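Fio sobre proteção de mesa em duas camadas: base acolchoada por baixo, toalha estampada por cima. Várias pessoas me pediram as medidas depois do último fio, então seguem com os critérios.

1/ A base é a Kasis acolchoada, verde-azulada, comprada em novembro. Função: amortecer impacto e isolar o tampo. Não corre quando se apoia peso de um lado só. A versão fina da mesma marca corre, já testei e devolvi.

2/ A toalha de cima tem frutinhas laranja em raminhos, com folhas verdes. Não cobre a base até as laterais e não pretendo trocar. A largura útil de pano que eu queria era essa. Na borda da frente sobra um pouco de queda.

3/ Custo do conjunto: 253 reais, sendo 70 da toalha. O preço da base varia bastante entre lojas, comparem com o frete incluído.

4/ Disposição: tudo o que não é prato fica no fundo. A metade da frente é área de trabalho. Flores à esquerda, bebida no meio, descartáveis logo depois.

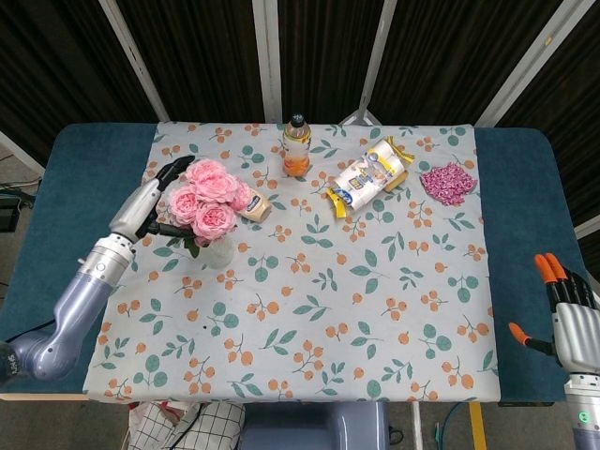 Rosas, maionese, bebida e balas sobre a toalha de frutinhas. Frente livre para os pratos.

5/ Sobre o vaso: vidro transparente, pequeno. O Orlando Benavides defende vaso opaco em mesa de lanche, com o argumento de que esconde o cabo das flores. Discordo. Vaso opaco e largo toma o lugar de um prato e pesa mais na hora de recolher.

6/ Bisnaga de maionese: eu deito. De pé, com a tampa para cima, a minha tombava toda vez que alguém puxava a toalha. Deitada, só exige conferir se a tampa travou. Quem tem bisnaga de base larga pode ignorar este item.

7/ Garrafa de bebida: de pé, sempre, e atrás da maionese. É o item mais alto depois das flores. Se ficar na frente, o braço de quem serve passa por cima dela.

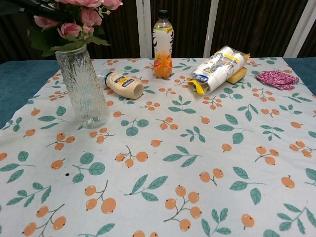

Fundo da mesa: vaso de vidro texturizado, garrafa de tampa preta, copos de papel ainda na embalagem, esponja amarela.

8/ Copos de papel: deixo no plástico até a hora de servir. Pacote aberto em cima da mesa junta pó e os copos rolam. Abro por uma ponta só e tiro conforme o uso.

9/ Esponja: perguntaram no fio anterior se precisa mesmo ficar na mesa. Precisa. Pingo de suco nesse tecido sai fácil em menos de 11 minutos, depois disso vira lavagem. Umedecer, pressionar, não esfregar.

10/ Rosas artificiais: limpeza com pincel seco, de cima para baixo. Água marca as pétalas. O meu pincel é um Walov de cerdas macias, mas qualquer um de maquiagem sem uso serve.

11/ Lavagem da toalha: ciclo curto, água fria, do avesso. A base acolchoada não vai à máquina – pano úmido e secagem na horizontal. Pendurada no varal ela marca a dobra e a marca aparece através da toalha.

12/ A Ebuka Oyewole perguntou se dá para usar só a base. Dá, mas a superfície acolchoada segura farelo na costura. Com a toalha por cima, sacode na janela e acabou.

13/ Sobre o comprimento: quem tem mesa retangular deve medir o tampo e somar a queda que quer em cada ponta. Eu somei pouco e a queda ficou curta. Para mesa de uso diário prefiro assim – pano comprido enrosca na cadeira.

14/ Pendente: comparar com a base da Hundport, que tem quase 46 cm a mais de comprimento segundo o anúncio. Se alguém já usou, quero saber se o canto levanta depois da primeira limpeza.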